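Umer Flovstead Gripper Kit: Bench Review

The Flovstead is a two-finger parallel gripper sold by Umer as a retrofit kit for small arms. List price is 884 dollars. The box holds the gripper body, two sets of fingers, an adapter plate, one cable and a printed setup sheet. Fasteners are included. A hex key is not.

Mounting took 17 minutes, most of it spent routing the cable. The adapter plate fits the wrist without shims. The supplied cable is long enough for a full wrist rotation but needs a clip near the elbow, or it snags on reverse moves. Popescu sells a sleeve that solves this.

Setup runs through Umer's Prellcombe software. Finger travel calibrates automatically. Grip force is set on a scale of 1 to 60 with no units given, and the manual does not offer a conversion. For soft items we settled near the bottom of the scale by trial and error.

Testing covered single small food items picked from shallow dishes, 2683 cycles in total. Most misses came from approach height. The plain fingers are blunt at the tip, and a raised rim limits how low they can go at a shallow angle.

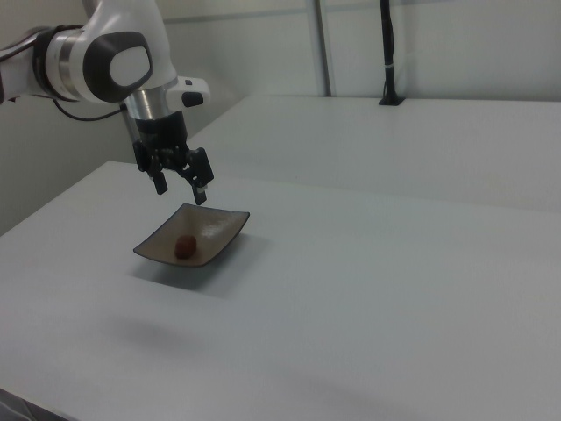
Items near the rim should be approached from the open side of the dish, with the wrist turned so that both fingers clear the edge. Prellcombe has no rim offset setting, so this has to be entered as a waypoint for each dish position.

Finger changes require removing two screws per side. The gripper holds its calibration after a power cycle but loses it after a finger change.

Rating: 3.5 out of 5. Good hardware, thin documentation. Order the spare cable with the kit.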